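Wie ein Roboterarm gepflegt wird

Ein Roboterarm arbeitet viele Stunden am Stück und macht dabei immer wieder ähnliche Bewegungen. Damit er genau bleibt, muss sich jemand um ihn kümmern. In der Werkstatt der Firma Laryea in Irncombe steht ein Arm, der mit Spielzeug und Küchensachen das Greifen übt. Sein Greifer kommt von der Firma Favetti. Das Programm, das den Arm steuert, heißt Grestetik.

Zuerst ausschalten

Bevor jemand den Arm anfasst, wird er angehalten. Dafür gibt es einen roten Knopf, den Not-Halt. Er sitzt an einem Kasten neben dem Tisch. Wer ihn drückt, stoppt alle Motoren. In den Gelenken sitzen Bremsen, die den Arm festhalten, damit er nicht nach unten sackt. Danach wird der Strom abgeschaltet und der Hauptschalter mit einem kleinen Schloss gesichert. Den Schlüssel behält die Person, die am Arm arbeitet. So kann kein anderer den Strom wieder einschalten.

Putzen

Staub und Fett sind schlecht für den Greifer. Auf glatten Fingern rutschen Dinge leichter weg, wenn ein Fettfilm darauf liegt. Die Finger werden deshalb mit einem leicht feuchten Tuch abgewischt und dann getrocknet. Wasser aus der Sprühflasche darf nicht direkt auf den Arm. Es könnte durch die Ritzen zu den Motoren laufen.

Beim Putzen schaut man auch, ob die Finger Risse haben. Ein Finger mit Riss wird ausgetauscht. Er ist mit 2 Schrauben befestigt, und die müssen mit einem besonderen Schlüssel angezogen werden. Er heißt Drehmomentschlüssel und zeigt an, wann die Schraube fest genug sitzt.

Kabel prüfen

Durch die Kabel bekommt der Arm Strom und Befehle. Jedes Mal, wenn er sich dreht, werden die Kabel ein wenig gebogen. Eine Büroklammer kann man ja auch nur ein paar Mal hin und her biegen, dann bricht sie. Kabel für Roboter halten sehr viel mehr aus, aber irgendwann werden auch sie müde. Bei der Wartung tastet man sie der Länge nach ab. Fühlt sich eine Stelle weich oder geknickt an, kommt ein neues Kabel dran. Es muss genug Spiel haben und darf trotzdem nirgends hängen bleiben.

Der Arm sucht seinen Nullpunkt

Woher weiß ein Roboterarm, wo er gerade ist? In jedem Gelenk misst ein Sensor, wie weit es gedreht ist. Diese Messung braucht einen Anfang, so wie ein Lineal eine Null hat. Nach einer Reparatur fährt der Arm langsam in seine Grundstellung. Dort gibt es an jedem Gelenk zwei Striche, die genau übereinander stehen müssen. Erst wenn das stimmt, wird die Stellung in Grestetik gespeichert. Dieser Vorgang heißt Kalibrieren.

Das Wartungsheft

Alles, was gemacht wurde, kommt in ein Heft. Der letzte Eintrag ist vom 8. August 2020: Finger geputzt, Kabel in Ordnung, Nullpunkt neu eingestellt. Daneben steht, wie lange der Arm seit der großen Wartung im Mai gelaufen ist, nämlich fast 465 Stunden. Am Heft kann man ablesen, welches Teil oft Ärger macht und wann die nächste Prüfung fällig ist.

Die Probe
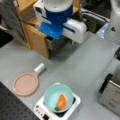

Nach der Wartung kommt ein Probelauf, und der beginnt immer langsam und mit leerem Greifer. Der Arm fährt 3 Stellen über dem Tisch an und bleibt an jeder kurz stehen. Man achtet auf Geräusche und darauf, ob er zittert. Erst danach darf er etwas anfassen. Leichte Sachen eignen sich dafür gut, etwa die Spielzeugkarotte in der hellblauen Schüssel. Die rosa Spielzeugpfanne ist schwieriger, denn ihr weißer Griff ist kurz, und der blaue Finger muss ihn an der richtigen Stelle treffen. Greift der Arm daneben, wird der Nullpunkt noch einmal geprüft. Klappt es, darf er wieder in normalem Tempo üben.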